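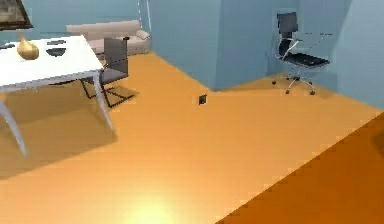
Cidbridge Interiors: Scene Gallery

Cidbridge Interiors is a library of 300 furnished indoor scenes for testing mobile robots in simulation. It is built and maintained by Wullance and licensed per seat or per site. The gallery shows rendered output from the standard viewer, with no retouching. Scenes load as static geometry by default. Movable furniture can be switched on per object.

Living and dining area, blue walls, wood-toned floor
White table with a gray dining chair on a thin cantilever-style frame, cream sofa against the wall behind. The black office chair in the alcove stands on a five-star base with casters. Elevated viewpoint, looking down and forward.

Render notes
Floor reflection is enabled, with a strong highlight near the bottom center. Shadows under the chairs are soft. Stepped edges are visible at this quality setting; the high setting smooths them and lowers the frame rate.

Navigation notes
Thin chair runners and slender table legs are the usual trouble for planar range sensors mounted above them. Collision meshes follow the legs and runners individually, so a planner is not handed a solid block where the table stands. The small black object on the open floor has its own collision mesh and can be removed from the scene file.

Contents of the library
Scenes: 300, in 11 layout families
Objects: 1235, each with a visual mesh, a collision mesh and a class label
Sensor outputs: color, depth, surface normals, class segmentation, planar range
Wall and floor finishes: 10 sets, interchangeable between scenes
Units: meters, kilograms, seconds

Cameras
Height, tilt and field of view are set in the scene file or at run time. Up to four cameras can be attached to one robot model. Lens distortion is off unless a calibration file is supplied.

Lighting
One preset per scene, plus a user preset. Reflection strength can be changed without reloading. Depth output is ideal by default and is not affected by glare. Users who need reflective-surface dropout should enable the noise model under Sensors.

Known limits
Fabric does not deform. Cushions are rigid.
Caster wheels do not roll independently; an office chair pushed by a robot slides on its base.
Mirrors are rendered in color output only and return a flat surface in depth.
Doors open on a hinge, with no latch.

Licensing
Seat licenses cover one named user on two machines. Site licenses cover all users at one address. Rendered output may be published with credit to Cidbridge Interiors. Meshes may not be redistributed, including in converted formats.

Evaluation copies contain the Lernton family only and run without a time limit. Requests and mesh error reports go to Ernő Bárány, scene support, Wullance. Include the scene number and viewer version with any report.

Page updated 17/09/2024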